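Hunddale court listings: privacy claim goes to a judge alone

The privacy claim brought by the actors' agency Apaza against the publisher of the Enwood Courier will be heard without a jury. The listing allows four days in January, starting at 10 a.m. The claim covers three articles that quoted from a private casting file.

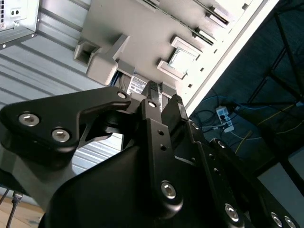
Can the public attend the hearing?
Seats in the gallery are open to anyone, except while the casting file itself is being read. Phones must be switched off.

The publisher says the file was already known to some 17 people in the trade and had lost its private character. Apaza disputes this and asks for damages and an order barring further use. A related claim against Ziswood, which reprinted one article, is on hold until the first ruling.
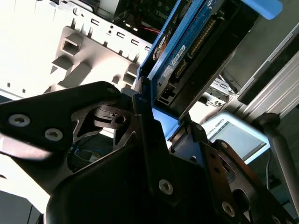
When is a ruling expected?
The judge will give a written decision after the hearing, and no date has been set. Either side may then ask for leave to appeal.

Filed papers, apart from the sealed file, can be read at the registry in room 18.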